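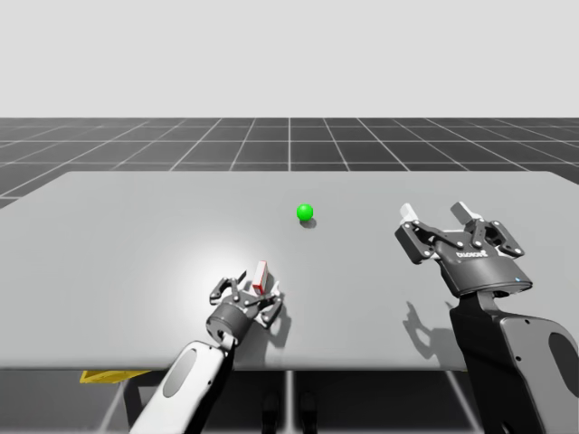 Call for participants: ears that ring, 50 and over

Hi, I'm Danjuma, and my ears have been ringing since I was 41. Left one mostly. It's a high thin whine, like an old TV left on in another room, and on bad days there's a sort of hiss under it. I run a little listening-and-writing project called Cleleo out of the back half of the Prullholm building in Durkeck, and I'm looking for people to join the next round!

So what is it? You keep a tinnitus diary for four weeks. A few lines in the morning and a few at night, up to 200 words a day, less is fine (two words is fine, I've turned in "loud, grumpy" more than once). You write down what the ringing was like, what you ate and drank, how your neck and jaw felt, whether you slept, who annoyed you, whatever seems to belong. Once a week we get together for an hour and a half and read bits out loud if we feel like it. Then with your permission I put some of the entries in a booklet that goes to waiting rooms and libraries in the county.

I started this after my second hearing test. The audiologist was kind and quick, and I drove home with a leaflet and sat in the driveway with the radio up. What I wanted was to hear how other people got through a Tuesday with it. The leaflet didn't cover that. 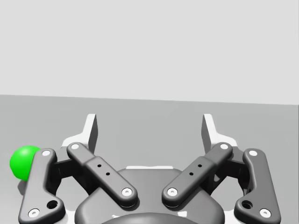 Green ball over on the left, gray tabletop.

I should say plainly that this isn't medical care and it isn't a clinical study. I fix bicycles and teach adult writing classes, I can't tell you what's causing your noise. If the ringing came on suddenly, or it's in one ear and beats along with your pulse, or your hearing dropped overnight, please call a doctor before you call me.

Who I'd love to hear from: anybody 50 or older with ringing, buzzing, humming, crickets, the works, for six months or more. Hearing aids welcome. You don't have to be a writer and spelling doesn't matter. If holding a pen hurts, you can record your entries on a phone and Bjarke Bjarnason will type them up. I have room for 36 people split into three groups (mornings, afternoons, and one evening group for folks who work).

I'd especially like more people who worked around noise. Last round we had a lot of retired teachers, whom I adore, but I kept wondering about the mill and the print shop and all those school bus drivers.

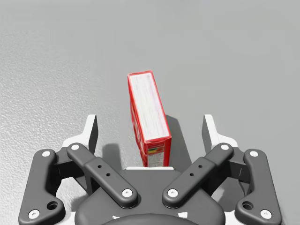 What you get

50 dollars at the end of the four weeks, in cash or a grocery card, plus bus fare. A notebook. Coffee, both kinds, and tea (I gave up coffee for a month to see if it helped the whine and all it did was make me mean). Two copies of the booklet. The last one came to 600 copies and we ran out, so ask early if you want extras for your family.

The room is quiet but not dead quiet, I keep a fan going because total silence is awful for most of us. There's a ramp at the side door and chairs with arms. We sit close and talk one at a time, and if you need the spot nearest the speaker just take it.

How to sign up

Come to the open hour on Wed 8 October at 4 p.m., or leave a message at the front desk with your name, a phone number, and whether you'd rather be called or texted. Texted is fine with me, phones are hard! Tell me which group you'd like and when your ears are at their worst, if you know. I'll get back to everybody, even if we're full, and I keep a list for the May round.

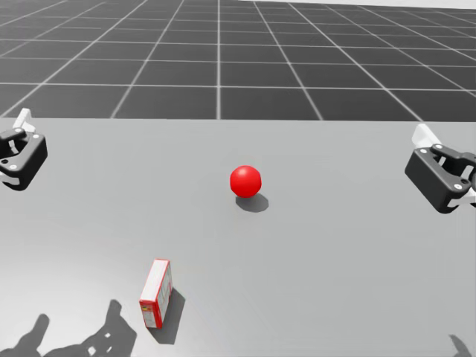 Yaowalak Chantharasri: I did the last one and I'd do it again. My crickets didn't get any quieter but I stopped lying there arguing with them. Is it okay to come back a second time, or do you want new people only? Also my brother-in-law is 48, would you bend the rule for him?

Come back, please! New people get first pick until the groups fill, then returning folks. And tell your brother-in-law to leave a message, I'll see what I can do.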